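Visit to the Trimolik pottery works, Werov

We drove out to Werov in March for the open day at Trimolik, which has made tableware on the same site since before the railway came. Parking is in the field behind the kiln sheds and costs nothing. The tours go out in groups, and ours had eight people in it. You have to wear closed shoes. They lend rubber clogs to anyone in sandals, but the sizes are limited.

Our guide was Myroslav Yatsenko, a former mold maker. He started us in the clay store, a cold brick building with a drain down the middle of the floor. The clay comes in by truck and is mixed with water in big tanks, then pressed into cakes. From there we went to the casting room, where the plaster molds are kept on racks up to the ceiling. A mold lasts for 40 castings before the edges go soft. There are 67 shapes in production now, down from 700 when the export trade was good.

The kiln hall was the best part. One kiln was open for loading and the other was firing, so it was warm in there and hard to hear. Stand near the front if you want to catch what is said.

After that came the decorating room. Most of the flower patterns go on as transfers, which are soaked and slid onto the glazed plate by hand. The gold is brushed on last and fired again at a lower heat.

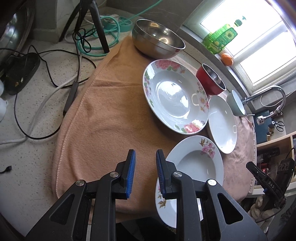 Page last changed: Tuesday, May 7, 2024

Floral plates are still what most people ask for. Pink is the steady seller, and peonies do better than roses. Gold is out of fashion with younger buyers, Myroslav said, mainly on account of microwaves — he thinks it will come back.

The seconds shop is across the yard and takes cash only. Check the rims with a fingertip before you pay. I bought two soup plates and a butter dish with a slightly crooked lid.

Lunch was at the Workden canteen next door, soup and bread, fine for the price. The bus back to town stops outside the main gate, and the last one leaves soon after the final tour.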